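Esasby Shared Workshop Forum > Builds > Two-arm cell, cable routing and floor glare

Print this page | E-mail this thread

zsipos
October 8, 2024
Both arms are on the rail and homing cleanly. Two things left before I call the Trasum cell usable.

First, cable strain. The outside loop on each arm is fine through the middle of the range, but when the wrist rolls past the tray side it goes tight. I had one encoder dropout in a run of 19 cycles and I think that was the connector being pulled.

Second, the floor. Metal looked like a good idea in July. The overhead camera sees a bright band that moves whenever someone opens the bay door, and block detection goes with it.

melina_p
Add slack at the shoulder, not at the wrist. Extra length at the wrist ends up in the gripper.

Vrettos_bench
Disagree. A longer loop at the shoulder swings, and with two arms facing each other the swing is what you'll be chasing next. Clip it at the elbow and let each half do its own bending. I ran mine that way for 2377 cycles on one cable.

melina_p
On one arm or two?

Vrettos_bench
One. The geometry of the joint is the same.

melina_p
The clearance isn't. He has two of them reaching for the same tray.

ifigeneia.m
For the floor: matte vinyl, the kind sold for drawer liners. I would not sand it. Sanding gives you directional scratches and then the glare depends on which way the part is facing.

zsipos
Vinyl creeps under a gripper pushing sideways. I tried an offcut and it wrinkled. Would rather fix exposure and put a hood over the top.

ifigeneia.m
Then it wasn't stuck down. Contact adhesive, roll it, leave it overnight.

saskia_t
Fixed exposure first, it costs nothing. Lock gain and white balance too or it will hunt anyway. What baud are you running on the servo bus? Dropouts at one in 19 can be termination as easily as strain.

zsipos
1000 kbps. Terminated at the far end only. I'll check it – fair point.

Efthymia K.
Please log which joint drops before changing anything. If you clip the cable, re-terminate and lock exposure in one evening you won't know what fixed it. The Grondidico build lost a month that way.

zsipos
Agreed. Order will be logging, termination, then the elbow clip on the right arm only. Floor stays bare until the cable is settled. Current state attached.

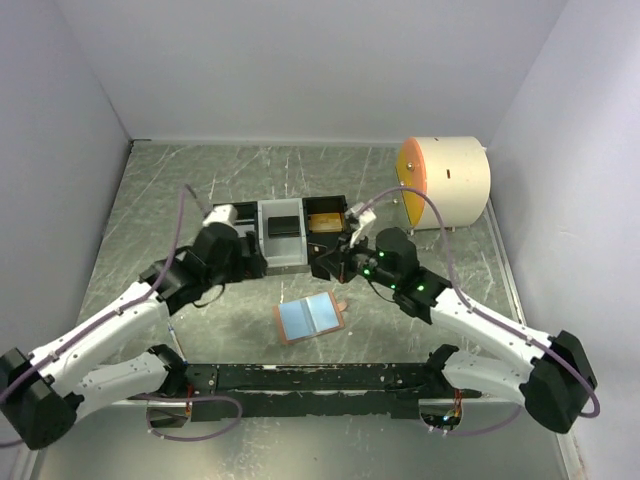 Trasum cell, both arms on the rail, original cable loops.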